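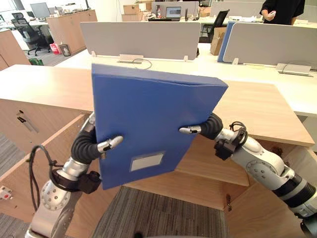 Home office / Paper & filing

I want to write a few posts about file boxes. It is not an exciting topic, I know. But in November I finally put all our papers in order, and three people already asked me how I did it, so I will put everything in one place.

First, the situation before. My husband and I run a small translation office from home, under the name Akirix. For years every paper went into one drawer. When the drawer was full, I bought a bag. When the bag was full, I bought another bag. You can imagine the rest.

The boxes I use now are the flat plastic kind, a rectangular case with a lid that folds over the edge. The blue one is for taxes. I chose blue for taxes without any reason, but now it is a rule in the house and I cannot change it.

What I like in this model is the small white label holder, low on the front, in the center. It is still blank on the blue box. I wanted to decide the names of all categories first, and only then write the labels. I recommend this order very much.

The first time I did the opposite. I wrote beautiful labels, with my best pen, and after two evenings I had one box called "Various" and one box called "Other." My friend Teodoro Villaseñor asked me what is the difference between them. I had no answer for him.

So now the categories. Taxes. House. Health. Clients who are active. Clients who are finished. School. Guarantees and manuals. One box for each, and if a paper does not belong to any of these, I put it in a tray and wait until the end of the month. Usually I throw it away.

About the manuals: I kept 80 of them. Eighty! One was for a coffee machine that we left behind in another apartment, two moves ago. Most manuals you can find online in five minutes. I kept only those where the receipt is stapled inside.

The cabinet. Ours is light, with a wood grain, and it has doors and a flat top. Before, the top was the place where papers went to sleep. Now I have one rule, the top is for working and the inside is for keeping. When I sort, I open the door, bring one box out, do this one box, and put it back before I touch the next.

It sounds slow. It is slow. But when I took all the boxes out together, I was sitting on the floor at 11 at night with papers from four different years on my knees, and I had to stop because the cat came.

Somebody asked if it is better to keep the boxes lying down or standing up. I keep them standing, like books. When they are lying one on the other, the one you need is always at the bottom, and you become lazy and put the new paper in the top box, whichever it is. I know this from experience.

If you store them standing, please look at the direction of the lid before you push the box in. The opening must be up. I put the health box upside down once and did not close it well, and all the blood tests of the family came out on the carpet.

Also, do not fill them to the maximum. The lid should close without pressing. I stop when I can still put one finger between the papers and the side. If it is more than that, it means I must remove something or start a second box.

And carry it with two hands, one on each side! A box full of paper is much heavier than it looks. I used to take mine by one corner, and the plastic at this corner is now a little white from bending. Not the blue box, an older one.

How long did it take? I worked 90 minutes per evening, with a timer, and I needed nine evenings. My neighbor Apolinar Cuautle did his in one weekend, but he lives alone and he does not keep the drawings of his children.

The drawings, yes. This was the difficult part. I could not put them under "School," because the school box has certificates and the vaccination papers they ask for every September. For now they are in a big envelope behind the boxes. I am open to ideas.

Several of you wrote to me about scanning. I scan only the things I need to send to someone, so contracts, the invoices, identity papers. To scan everything was my plan for the whole of last year, and the result of this plan was zero scanned papers and one more bag.

How many years must you keep tax papers? Please ask in your own country, I am not a specialist and the rules are different everywhere. I asked our accountant and wrote her answer on a sheet of paper, and this sheet is the first thing inside the tax box. So I do not have to call her every spring with the same question.

For clients, I keep each one in a thin paper folder inside the box, with the name on the top edge. The folders for Devgate and Tapia are the thickest, so they go at the back. Without inside folders, a box is only a smaller drawer.

Small thing that helped a lot: a pencil. I write the month and year in the corner of every letter when I open it. Many letters have the date in a very small place, or in the middle of the text, and I lost so much time looking for it.

Another small thing. Take out the plastic sleeves if you do not need them. They take a lot of space and they slide, so the pile is never straight. I took out a full shopping bag of sleeves, and I am using them now for recipes.

What is still not done: the labels. I have the final names since yesterday evening, so this week I will cut the paper to the size of the holders and write them. Capital letters, black pen, one word on each if possible. "Guarantees" is a long word for such a small window. Maybe I will write "Receipts."

If you have the same kind of boxes, tell me please how you cut your labels so they do not fall out from the side. Mine always fall.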